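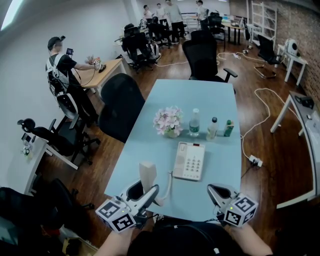 The first thing people ask me about my job is whether I am training the machine that will replace me. I have worked at Jullham for long enough to have an answer, and the answer is that I don't know, and that it's the wrong thing to worry about first.

Before this I did front desk work for a furniture importer. I answered the telephone, I moved things from one side of a counter to the other, and I kept the place tidy. Now I move things from one side of a table to the other while holding a pair of grippers, and the movement gets recorded so that a robot arm can learn from it. The pay is a little better. The hours are more regular. My wrists are worse.

Wrists are what I want to write about. Most articles on automation deal in jobs lost and jobs gained, as if a job were one solid thing that is either there or gone. What has changed for the people I work with is smaller and harder to put in a chart. A task that used to be done without thinking now has to be done the same way many times over, at a steady pace, with a tool weighing down each hand. Our target is 223 recordings a shift. I have hit it. On the days I hit it I don't want to hold a fork at dinner.

Tayla Tawhiri started the same week I did. She had been a florist, and she is the best on our team at anything with stems, because she knows how much a stem will take before it bends. That knowledge took her years. It goes into the recordings and she gets the same hourly rate as everybody else. I think that is a real question, and a more useful one than whether a robot will be arranging flowers by a certain date.

Management is not made up of villains. When Rangi Bolger took over scheduling in November, he moved our breaks from one long one to several short ones after two of us complained of sore hands, and it helped. But we had to complain. The old schedule had been copied from the Lumis office, where the staff sit at screens.

I would like three changes. The target should be set by the people who do the work and looked at again every month. Anybody whose skill is being recorded should be paid for the skill as well as the hour. And there should be a written promise about what happens to us when the recording is finished, because it will be finished at some point, and 30 people will want to know before then.

Tane Costigan, who runs the site, has agreed to talk about the first one. We meet with him again after the holidays.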